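Teaching an Arm to Open a Door: Report on Our Spring Project
Kyriaki Andreadis and Darragh Mac an tSaoi
3 April 2022

We wanted to know how much of a simple household task a robot could pick up just from being shown it by a person. We chose doors. They sound easy, and we picked them for that reason, and then we spent most of the term finding out how much your own wrist does without telling you!

All of our work was done in simulation. We called the setup Undgate, after a street one of us grew up on, and the driver's view comes from a camera that looks out over the gripper. Whoever is driving holds a hand controller. Moving it moves the arm, twisting it turns the wrist, and the trigger opens and closes the fingers. Each attempt is saved as a list of arm positions and gripper commands, along with the view the driver had.

We recorded 300 demonstrations between us. In the early ones we went straight for the knob as fast as we could, and they were a mess to learn from because we each came in from a different side. After that we agreed on a routine: stop short of the door, open the fingers wide, line up with the knob, move in slowly, close, turn, pull. The recordings got longer but they looked a lot more alike, and we were both surprised by how much nicer they were to watch.

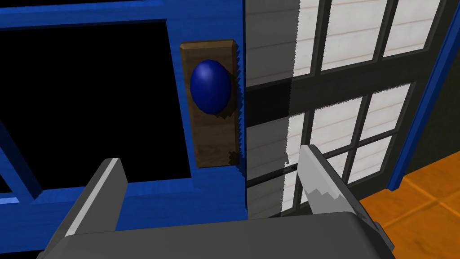 Darragh thinks we agreed on that routine too early. If every recording comes in along the same line, he says, the arm never sees anyone recover from a bad approach, so how is it supposed to know what to do when it drifts? He would have kept some of the messy ones and added the corrections on purpose.

I (Kyriaki) came around to this after our first round of training. The arm followed our path well as long as it started near where we had started. Move the start a little to one side and it would close its fingers beside the knob and then go through the turn and pull anyway, very confidently, holding nothing. So we went back and recorded 11 more sessions in which the driver began badly lined up and had to fix it. The new attempts were slow and tiring to drive, but after retraining the arm sometimes paused and shifted sideways before closing, and we both yelled the first time we saw it.

Judging depth was the hardest part of driving. With one flat view it is easy to close too soon, and we learned to watch the shadows near the knob for a clue. We would like to try a second camera from the side in May, and a lever handle after that.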